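Trovmont 编织地垫 716 型：给在地上叠衣服的人

8月　文：Trovmont 产品编辑部

716 型是一张可以铺在卧室和客厅里的编织地垫。我们最早做它是为了夏天坐和躺，后来看顾客的来信，发现很多家庭用它的时间最长的事情是整理衣服：收下来的衣服先放在垫子上，人坐在旁边，一件一件叠好，再放进柜子。所以今年的这一版，我们按照这个用法改了几个地方，这一页主要介绍这些改动，也介绍尺寸、清洁和收起来的方法。

如果您以前买过 Irby 系列的旧款，请注意旧款和 716 型不是同样的编法，厚度也不同，两张垫子拼在一起的时候，接缝的地方会有一点高低。

编织面

垫子的底色是浅褐色。我们试过更白的颜色，放浅色衣服的时候看不清楚衣服的边在哪里；也试过深色，掉在上面的线头和头发又太明显。浅褐色在这两者中间，黑色的裤子和白色的床单放上去都容易看见轮廓。

编得比较密，手掌平着推过去是滑的，不会勾住针织衫。薄的衣服，比如汗衫和丝巾，可以直接在垫面上抹平。羊毛类的衣服我们建议先把扣子和拉链整理好再拖动，因为金属拉链头如果用力刮，会在垫面上留下浅的印子。印子不影响使用，但是去不掉。

光脚坐在上面是舒服的，这一点我们比较有信心。坐的时间长了，腿上会压出一点编织的纹路，过一会儿就消失。皮肤容易敏感的人可以在坐的位置加一条薄毛巾。

花纹和线条

靠近边的位置有浅色的花和叶子。颜色做得很淡，从远处看只是一片稍微亮的地方，走近才看出是花。喜欢完全素色的顾客，请看 Sugden 系列，那个系列没有花纹，但是也没有下面说的线条。

垫面中间有细的平行线，还有一排一排像小箭头的针脚。线条原来只是装饰，我们在试用的时候发现，它对叠衣服有帮助：把衣服的肩线或者裤腰对着其中一条线放，两边就比较容易对齐。小箭头的方向也可以当作参考，特别是叠床单的时候，一个人很难同时看到四个角。

需要说明，线条之间的距离不是尺子。编织的产品会有误差，垫子用久了也会有一点伸缩。请不要用它来量尺寸做裁剪。

尺寸

716 型有 4 种尺寸，宽度和长度如下：

小号：90 厘米 × 150 厘米。适合放在床边，一个人叠自己的衣服够用。
中号：120 厘米 × 180 厘米。可以坐一个人，旁边再放一堆衣服。
大号：150 厘米 × 200 厘米。叠双人床单的时候建议选这个。
加长：180 厘米 × 300 厘米。适合大的客厅，或者一家人一起整理的时候用。

中号的价格是 338 元，其他尺寸的价格请向经销商询问，各个地区的运费不同，我们不能在这里写一个统一的数字。加长款因为卷起来比较重，送货的时候最好家里有两个人。

选择尺寸的时候，请不要只量空的地板。请把柜门打开，把抽屉拉出来，再量剩下的地方。有顾客买了大号，铺好以后衣柜的门打不开，只好每次都把一个角折起来。折角的次数多了，折的位置会发白，编织的线也会松。

第一次打开

垫子是卷着送到的。剪开外面的绳子以后，请把有花纹的一面朝上，铺在平的地板上，放一个晚上。两头翘起来是正常的，可以反方向轻轻卷一次，再铺平，或者在角上放几本书。请不要用熨斗。

刚打开的时候会有干草一样的味道，开窗通风几天就会变淡。如果一个星期以后味道还很重，请和我们联系。

地板下面有地暖的房间，可以使用，但是不要把很厚的被子长时间堆在垫子上，热量散不出去，对垫子和地板都不好。

怎么在上面叠衣服

每个家庭有自己的方法，我们只写一个比较简单的，给第一次这样做的人参考。

先把要叠的衣服和不叠的东西分开。衣服和床上用品混成一堆的时候，容易从上面拿一件，叠了，又从上面拿一件，最后袜子都在最下面。建议把大的东西先找出来，床单、毯子、外套，放在靠墙的一边，小的衣服留在手边。

坐的位置靠近垫子的一边，前面留出至少一件上衣展开的宽度。腿可以伸直，也可以弯着，衣服放在两脚的前面或者旁边都可以。我们自己的习惯是衣服放在身体的左边，叠好的放在右边，您可以反过来。

上衣：正面朝下放平，先把两边的袖子向中间收，再从下面往上折两次。领子有形状的衬衫，最后一次折的时候不要压到领子。

裤子：把两条裤腿重叠，裤裆突出来的小三角往里收，然后对折。宽松的裤子收完以后常常不是整齐的长方形，不用反复修，放进抽屉以后差别不大。

大块的布料，例如桌布、披肩、薄毯：先对折，放在垫子上把里面的空气按出来，再决定下一次往哪个方向折。深色的布料，折痕不容易看清楚，可以用手指沿着边摸一遍。
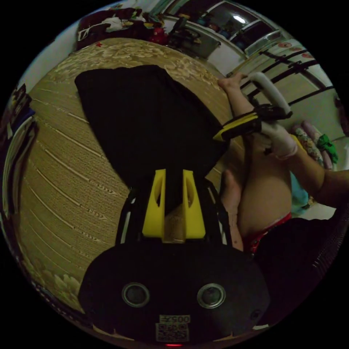

清洁

平时用吸尘器，沿着编织的方向吸。刷头请换成没有滚刷的那种，滚刷会把线头带起来。线头如果已经出来，用剪刀齐着垫面剪掉，不要拉。

有水洒在上面，请用干布马上按，不要来回擦。饮料和汤汁用拧得很干的湿布处理，然后把垫子的这一部分垫高，让下面也能干。洗好还没有干透的衣服，不要放在垫子上过夜。垫子本身不能机洗，也不能整张泡在水里。

每个月把垫子翻开一次，擦一擦下面的地板。潮湿的地区在梅雨季节要更经常一些。如果看到小的霉点，可以用少量酒精擦，先在背面的角落试一下会不会掉色。浅色花叶的部分请特别小心，这部分比底色更容易受影响。

收起来

不用的时候请卷，不要叠。花纹的一面朝里，从短边开始卷，卷得松一点，中间能放进一只手就可以。用附带的布绳系两个地方，绳子不要系太紧。竖着放比横着放节省空间，但是加长款竖着放不稳，建议横着放在床下面。

卷之前检查一下垫面上有没有留下的扣子、别针和发夹。这些东西卷在里面，几个月以后会压出一个坑。

顾客常常问的事情

可以放椅子吗？可以放轻的椅子，椅子脚要有软垫。带轮子的椅子不可以，轮子会磨断边上的线。

会不会滑？在木地板和瓷砖上，小号和中号比较轻，起身的时候有可能移动。可以在下面加一张防滑网，我们不单独卖，普通的地毯防滑网就能用。加长款自己的重量够，一般不需要。

小孩子可以在上面玩吗？可以。彩色笔的颜色很难洗，请先铺一张纸。

宠物呢？猫会喜欢抓包边，这不在保修里面。我们没有找到好的办法，只能建议猫在家的时候把它卷起来。

两张可以拼起来吗？同样尺寸的可以，长边对长边。花纹在靠边的位置，拼的时候请先看好方向，不然花会在中间相遇，有的人喜欢，有的人不喜欢。

颜色会变吗？会。晒到太阳的部分慢慢变浅，每隔一段时间把垫子转半圈，两边的颜色会比较接近。

保修和配件

716 型保修一年，包括包边脱线、编织面自己断开、花纹在正常使用下脱落。正常的褪色、压痕、刮痕、水泡过的变形，不包括。申请的时候请拍一张整张垫子的照片，一张有问题的地方的照片，还有背面角上的标签。

可以另外购买的配件有布绳和收纳袋。收纳袋按照垫子的尺寸分开卖，订的时候请写清楚是小号、中号、大号还是加长，中号的垫子卷得不够紧的话，放不进小号的袋子。Protetar 的通用收纳袋也能放小号和中号，拉链在侧面，放进去的时候请把包边朝没有拉链的那一面。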